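Blocks and Baskets: The Unda Play Shelf Gallery

Our play shelf at Unda got a full makeover in March, and I have been itching to show it off! Old plastic tubs out, woven baskets in, and the good old wooden blocks back where small hands can reach them.
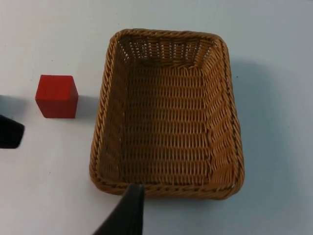

Does the weave snag on sweaters, one reader wanted to know, and would a basket like that hold up to a three-year-old who tips everything out before breakfast? A Zavano shopper wrote back that hers has been dumped out daily since last winter, sweaters and all, and only needs a shake over the trash can now and then.

Red cube, honey-brown basket, white tabletop. I love how much a single bright block stands out against plain white, and that twisted, rope-like braid around the rim is my favorite part of the whole basket. Rounded corners too!

A few notes for anyone setting up a shelf of their own:

We kept 60 blocks out and put the rest away in the closet (the full collection, gathered over years of yard sales, comes to 1,969, and yes, that is a lot of blocks). Sixty is plenty for an afternoon of towers.

Baskets with an open weave let the sand and crumbs fall through, so lift them up when you wipe down the shelf. A soft brush gets into the braid.

Ours sit on 3 shelves, lowest one for blocks, middle one for animals, top one for puzzles with all those tiny pieces.

Next gallery: the Tiwari dress-up corner, hooks, hats and all. Come back on Saturday for that one!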